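Handheld gripper demos for table setting: how many before you train?

Plestico Forum > Data Collection > Manipulation

garkstead_lab
We're gathering examples for a table task: plates, a mug, a cup. Two handheld grippers, one operator, marker cubes near the wrists for tracking. So far we have 1363 episodes and the policy still puts plates down too close to each other. Do we keep going or change how we collect?

Lill
Change how you collect. How many start layouts do you have?

garkstead_lab
Six. We run each one until the operator gets tired, then switch.

Lill
That's your problem. The model has seen the same six tables over and over. I'd take 30 episodes per layout and then move everything, including the table.

cakel77
I don't agree. We tried moving everything and the success rate went down for a month. Small arms need repetition. Fix the layouts, clean out the bad episodes, then add variety. I'd bet a lot of those 1363 should be thrown out.

Lill
Went down on which test? If you tested on the old layouts, of course it did.

cakel77
Both old and new. The new ones were worse too, until we went back and cut every episode with a tracking jump.

garkstead_lab
We did a pass for tracking jumps in March and dropped 106. Nobody has looked at hesitations — the operators sometimes stop over a plate and start again.

tworoll
Keep the hesitations if they end in a good grasp. Drop them if the plate gets pushed. Also, what is behind the table? If the background never changes, the model may be using it to find the plates.

garkstead_lab
Background changes plenty, it's a shared floor and people are working all over it. Two views from the same session:
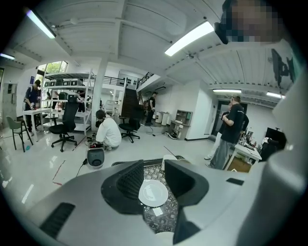
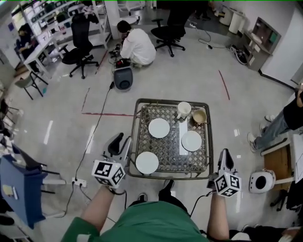

First is from a gripper, second is from the head view.

cakel77
OK, the background is fine. I'd still clean before adding anything.

Lill
And I'd still move the table. Run both on a small split and post the numbers.

garkstead_lab
Will do. Cleaning first, only because it's cheaper.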